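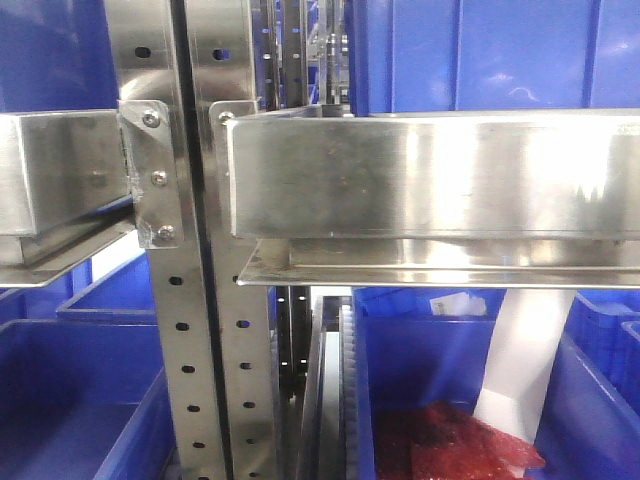 Early evening, December, kettle on, feet up on the radiator although I'm told it ruins the slippers. I want to get today down while it is still fresh, as I have a habit of letting two or three days run together and then I can't remember which fix went with which fault.

I spent the whole morning on Pravach, the planner, and I do have a soft spot for it even when it behaves like a nervous learner driver. It had got into its head again that there was no way of approaching the tote from the front. I'd ask for a perfectly ordinary straight approach and it would chew through its 4000 samples and hand me back nothing at all, or else a great swooping thing that went up and over like somebody climbing a stile. I must have read the same page of log a dozen times before I thought to draw the collision boxes on top of the point cloud, and there was the trouble: the padding on the tote had been set twice. Once in the tote's own file (mine, from the summer, I'm sorry to say) and once again in the general settings, where Adeel had put it quite sensibly and told me so at the time. Twelve millimetres is a decent margin for a bin. Two lots of it, one on top of the other, swallowed the grasp pose whole.

So out came my one, and the planner cheered up no end. I ran the overnight set of queries through again and 557 of them that had been failing came back with short, dull paths. I do love a dull path.

Adeel Mohmand came over before lunch with his tea and we had a good long talk about Clusell, his segmentation node. He has been fighting with shine. Bare metal gives the depth camera fits, it comes back as holes and sparkle, and whatever is standing on it grows a sort of skirt where the noise has been joined on to its base. His idea is to fit a plane to the good points round the rim of the tray and throw away anything below it before the clustering even begins. I said wouldn't that eat the bottom few millimetres of a short object, and he said yes, it would, and drank his tea, and then we both stood there for a while.
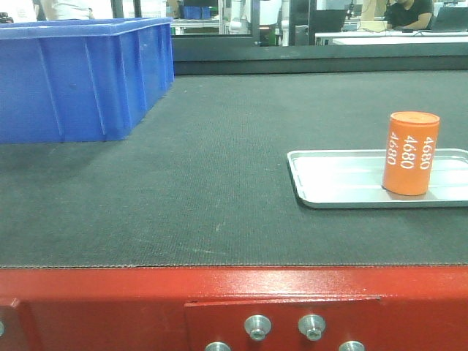

We settled on keeping two clouds, the trimmed one for finding things and the untrimmed one for measuring them. It costs a bit of memory and neither of us minds. He is also going to fit cylinders directly where the shape allows it, so that we get an axis out as well as a middle. My grasp code has been guessing the axis all this time from the longest side of the box, and for anything upright it is fine, and for anything lying down it is fine about half the time, which has cost me more evenings than I'd care to add up.

After lunch I got on to the wrist camera. The hand-eye calibration had been bothering me for a week, nothing dramatic, only a feeling that the fingers always ended up a shade to the left of where I'd asked. I had 2406 poses saved from the old sessions and fed the lot of them to the solver, and the answer was worse! Took me an embarrassingly long time to see that a good many were from before we changed the bracket. Once I had sorted them by date and thrown out the early ones it settled down nicely.

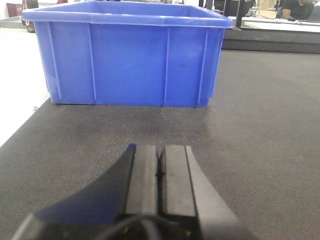

I've put the approach speed down for the last stretch too, and made the controller wait for a fresh picture from the wrist before it commits itself. It used to take whatever was in the buffer, and I suspect that some of what I have been calling calibration was simply old news. There is a timestamp check in there now, with a proper message in the log if it refuses, so that whoever reads it next (me, in a fortnight, having forgotten) will know what it is grumbling about.

Still to do — move Prata over to the new message format, write the test for the double padding so I can't do it again, and ask Adeel if he wants his plane fit as a setting or fixed in the code. Flirnel hasn't been touched since last month and the replay viewer still opens at the wrong end of the recording. I keep saying I'll mend that one and then I just drag the slider back.

Kettle's gone off. Soup tonight, I think, and the rest of that loaf.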